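Ticket: wrist cameras, exposure differs between left and right arm
Product: Zavamum parallel gripper, two-arm bench
Opened: 15 August 2022
Status: open, waiting on Rudmont
Priority: 3

We are comparing the Zavamum grippers with the Orozco pair we ran until April. Grip force is fine. The problem is the wrist cameras. With auto exposure on, the two streams don't settle to the same brightness, and the board detector drops parts on whichever side is darker.

Steps tried so far:

Swapped the wrist camera cables left to right. No change.

Rolled the camera firmware back 2 versions. No change, put it back.

Locked exposure on both at the value the Clandadside config ships with. The streams match, but the detector score falls to 80 on the left and 81 on the right. We need 90 or better to leave it running.

Restarted the controller with only one arm enabled - same result for either arm.

Stills from the fixed camera first, then the wrist cameras.
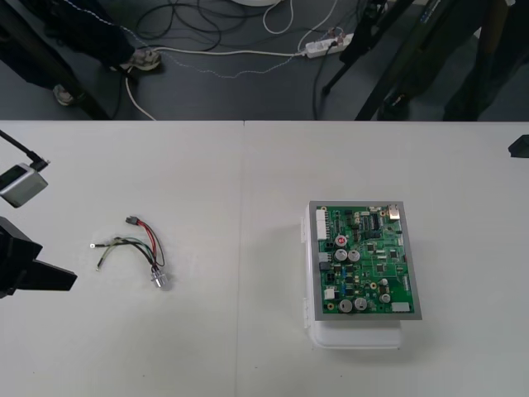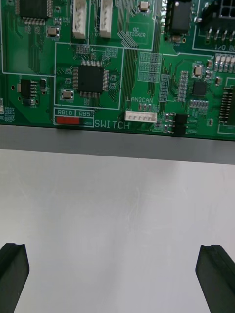
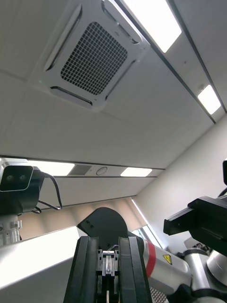
Metering is what I would like Rudmont to look at first. As far as I can tell from the settings page, the driver averages the full image and there is no way to give it a region. In the second still the whole lower half is pale surface, with the green board only in the upper part, so a full average is going to follow the table as much as the board. The labels LAN2CAN and SWITCH are what I use to check focus by eye, and I would like the meter to work on that area. The third still has lit ceiling panels in view, and I don't want a reading from that pose carried over into the next pick.

Questions for support:

Does the driver keep the last exposure value when the arm moves, or start over?

Is there a metering region setting in the config file that the settings page doesn't show?

Can we mask the finger tips? The Orozco driver had a mask file and we still have ours.

Not tried yet: a matte gray mat under the parts. It would probably help, but the enclosures get handled on the bare table at the next station - I would prefer a fix in the driver.

Logs from both arms are attached. Leaving exposure locked until I hear back.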